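4. Storing and using your Plallen cold pack

Keep the pack in the freezer compartment, flat and away from anything with a sharp edge. A new pack needs 3 hours before first use.

1. Wash your hands and check the pack for splits.
2. Wrap it in the Cona sleeve supplied.

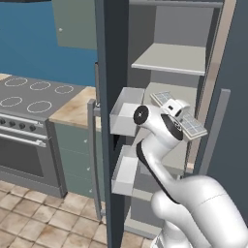 3. Place the wrapped pack over the sprained or swollen joint. Fasten the strap so that one finger still slides underneath.
4. Remove it after 15 minutes. Wait 2 hours before using it again.

Caution: Never put a frozen pack on bare skin. Stop at once if the skin turns white or numb.

Note: If you have diabetes or poor circulation, speak to your pharmacist first.

If the pack is lost or split, ice cubes in a damp cloth will do for a day or so – follow the same times.

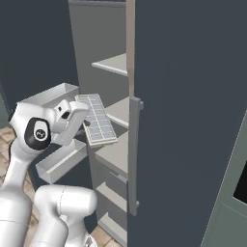

Fig. 5. Ice cube tray held in front of the refrigerator shelves.

5. After use, wipe the pack with mild soap and water, dry it and return it to the freezer. Sleeves can be machine washed at 40 degrees.

For spare sleeves see section 5.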